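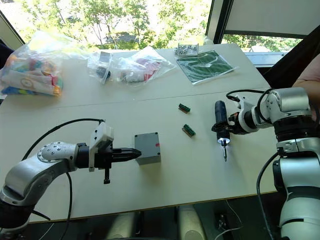
Ponetti, November

Quilt backing keeps coming out crooked, what am I doing wrong?

Anayeli Galindo

Hi all, I've been quilting for two years and I still can't cut and piece a backing that comes out square. Baby quilts I can manage. Anything bigger and I end up with one side longer than the other, and by the time I've trimmed it even I don't have enough left to load it or baste it.

The one I'm on now is for my niece. The top is finished and it's the nicest thing I've ever made (flying geese, and I only cried once). I bought a cotton called Golell for the back, washed it, dried it on warm, pressed it, folded it selvage to selvage like you're supposed to and cut. When I opened it up there was a big V in the middle of the cut! I recut it and got a smaller V. I've now lost 18 inches of fabric to Vs and the shop is out of that color.

I work on a long white table with a faint seam running across the middle where two sections meet. I slide my mat over it. I did wonder if the seam was throwing me off, but my smaller pieces come out fine on the same table, so maybe I just want something to blame. My ruler is the long clear Nollell one and I do hold it down hard.

Should I be tearing the fabric instead? My grandmother tore everything and her sheets were perfect. I'm scared to try it on the good stuff. Also, is it worth piecing the back with the seam going sideways to save yardage? I want to baste Thursday night if I can.

Rosemarie Kettler

Oh, I have made that V so many times. It's your fold! When you wash and dry yardage it comes out a little twisted, and if you then line up the cut ends and fold it, the fold isn't straight with the grain anymore. You can cut along a perfect ruler and still get a V.

So forget the cut ends. Hold the fabric up in front of you by the selvages, arms out, and look at how the fold hangs. If it ripples or swings off to one side, slide one selvage along the other, a little at a time, until the fold drops flat. The raw ends will probably look awful and mismatched, and that's fine. Lay it down gently with the fold toward you, square your ruler to the fold, and trim the raw end from there. With a big piece I get my husband to take the other end – he complains the whole time but he's tall.

Yes, you can tear it. Most plain quilting cotton tears nicely across the width. Snip an inch into the selvage and pull, quick and even. The edge will look wavy and a bit chewed, so press it well and trim off the fuzzy part before you sew. Try it on a scrap of the same fabric first. If your print runs in lines or checks I wouldn't, though, as prints aren't always put on straight and your torn edge can be true to the grain and still look crooked to everybody who sees it.

I doubt the table is your trouble if the small cuts are good. Just run a fingertip over the seam and see if you feel a lip. If you do, keep the cutting line off to one side of it.

And press the seam in the backing open if you quilt by hand. My needle thanks me.

batting_average

just tear it. I've torn 27 backings and the only one that went bad was a batik, those are woven so tight they fight you. also check your ruler isn't sliding at the far end, long ones pivot when you push in the middle. walk your hand up the ruler as you cut

Cha

I'll take the sideways seam part. A horizontal seam is totally fine, I do it on nearly all of mine. Work out both ways before you cut anything. Take the length and width of your top and add eight inches to each if it's going to a longarmer (ask yours, some want more), or a bit less if you baste at home. Then see how many widths of fabric you need going across versus going down. On a lap quilt the sideways way often saves you a good chunk.

Cut the selvages off before you sew the seam. They're woven tighter than the rest and will pucker up after a wash. I use a half inch seam on backings and a slightly shorter stitch.

And you've already lost 18 inches, so why not put a strip of leftovers down the back? Flying geese scraps would look great, and if the strip goes in a little off center it looks like you meant it. My sister's has a strip like that and it's the side she keeps facing up.

Anayeli Galindo

Rosemarie, I just held it up and the fold swings like a gate!! Slid it over maybe an inch and it hangs flat now. And Cha, I have a whole bag of geese trimmings, so the strip is happening. Will tear a scrap tonight after the kids are down and see if I'm brave enough for the rest.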